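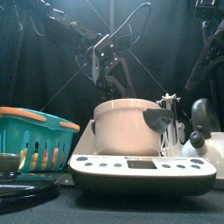
Play kitchen

A play kitchen, also called a toy kitchen, is a child-sized copy of a home kitchen used in pretend play. It usually has a stove top, an oven door that opens, a sink and a shelf or two, and it is sold or handed down with small pots, dishes and pretend food. Play kitchens are found in homes, preschools, waiting rooms and children's museums.

History

Small kitchens were made in German-speaking Europe long before they were sold as toys for young children. Early ones were open-fronted rooms fitted with tiny pans and plates, kept on a table and often brought out only at Christmas. Cast-iron and tinplate toy stoves followed in the 1800s, and some of them could be lit and cooked on.

Kitchens large enough for a child to stand at became common in the 1900s, first in wood and pressed steel and later in molded plastic. Wooden models came back into wide use in the early 2000s, partly as a matter of taste and partly because flat packing made them cheaper to ship.

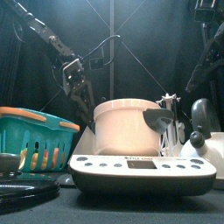 Makers range from large toy companies to furniture firms with a small children's line. Furnico sells a single unit with a sink and oven side by side, while Tratico makes separate blocks that can be lined up or set back to back. The workshop Ó Súilleabháin, run today by Darragh Ó Flaithearta, builds to order for preschools and offers spare doors and knobs for its older units.

Design

Most play kitchens have a work surface between 18 and 22 inches high, which suits children from 3 years of age. The Tratico block weighs 70 pounds when joined as a pair and is meant to stay in one place. Lighter plastic units can be moved by one adult but tip more easily, and makers supply a strap for fixing them to a wall.

Knobs are often the first part to fail. Older units used a wooden peg glued into the panel. Newer ones tend to use a bolt with a locking nut, so the knob turns freely and can be replaced.
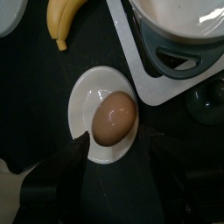
Pretend food is made from wood, felt, plastic or plaster. Pieces for very young children have to be too large to swallow, so a toy pea pod or a grape may be much bigger than the real thing. Food that comes apart and is held together with hook-and-loop tape – bread, fruit, pizza – is sold as cutting food. The Sirkley catalog dated 1/2/26 lists 81 food pieces, sold singly and in sets. 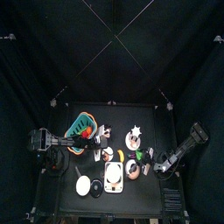 Use in preschools

In preschools the play kitchen is normally part of a home corner, along with dress-up clothes and a small table. Teachers use it for naming foods, setting places and taking turns. Some classrooms change the corner during the year into a bakery, a café or a market stall, keeping the same furniture and swapping the dishes and signs.

Care

Wooden units are wiped with a damp cloth and dried. Plastic dishes can be washed in warm, soapy water. Felt food is hand washed and laid flat to dry.

See also

Dollhouse
Home corner
Pretend play
Toy stove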